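Demo Collection FAQ
Plukidstead remote teaching program, kitchen tasks

Read this before your first shift. Most of what lands in the help inbox is already answered on this page. Last edited in January by Touran Amini.

What am I doing, exactly?

Driving a simulated arm through a kitchen task from your desk. You do the task, the software logs every joint angle, the robot learns from the log. One full run = one demo. You don't write code and you don't need to know any.

Why a simulated kitchen and not a real one?

Cheaper. Nothing breaks. Resets in 2 seconds. The kitchen has the stuff you'd expect, range, dishwasher, cabinets, island. Before you do anything fancy, practice carrying an object low over the floor, slow, all the way across. Feels silly. Do it anyway, the wrist drifts more than you think.

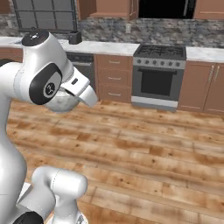 What do I need at home?

Wired internet. A screen you can see well. The Rashti hand controller we mailed you, plus its cable (the short one, not the charging one). Wifi works until it doesnt, and then your demo has a jump in it and gets tossed.

How do I log in?

Open Hurnik, enter your operator code, pick "Kitchen" from the task list. If the list is blank, log out and back in. Still blank, write to us. Don't make a second account.

How many demos do you want from me?

132 per operator for the current round. Whole team goal is 1000. No prize for finishing early. Rushed demos look rushed and the robot copies that too.

How high should I carry things over the island?

High enough to clear the plates, low enough that you could stop and set it down. When you're over the marble with food on plates nearby, keep the gripper angled down and go around, not across. Bumping a plate isn't the end of the world. Just hit Flag.
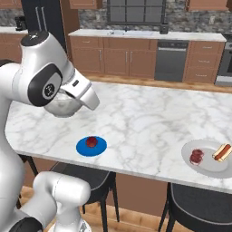 Does a failed demo count?

It goes in a separate pile. Flagged failures are useful for the recovery training, so send them in, but they don't go toward your 132.

Can I fix a mistake halfway through?

Yes, if you'd fix it the same way in a real kitchen. Dropped it, picked it up, kept going: fine. Froze for a minute while you found the button: not fine, redo.

Why is the cabinet task so hard?

Depth. You're judging distance on a flat screen and the door is swung open right where you want to be. Switch to the side view before you reach up. Bring the gripper in beside the door edge, stop, then move the last little bit with the speed dial on 4 or lower. Watch the elbow. People stare at the fingers and the elbow goes somewhere dumb. 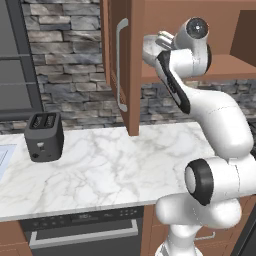
Ladan Hassanpour wrote in that she gets better reaches if she does the whole move once with recording off, then again right away with it on. She also says to rest your forearm on the desk, your hand shakes less. We tried both. Both help, so go ahead, just make sure recording really is on the second time. Red dot, top corner.

Can I guide the arm by hand instead?

Only at the Grasside site, where there's a physical arm you can grab and push through the motion. Same log format. Hand guiding is easier for wrist angles and worse for anything long, your shoulders will tell you. Ask for a slot by email.

Tilting a bowl, any tips?

Get over the spot first, then tilt. Not both at once. Turn from the wrist and leave the rest of the arm parked. Hold the tilt a beat before you come back level so the end of the motion is clear in teh log.

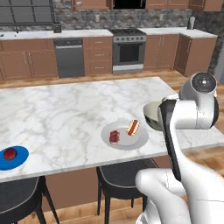

Do I have to move like a robot?

Please don't. Smooth and steady, one direction at a time if you're new. Little hesitations are ok. Big swoops are not.

My controller buzzes. Broken?

Buzz means the arm is at a joint limit. Back off the way you came. If it buzzes sitting on the desk, unplug it, wait, plug it back in.

When do you review?

Uploads close at 4 pm, reviews go out the next morning. Comments show up under each demo in Hurnik. Reply there, not by email, email gets lost.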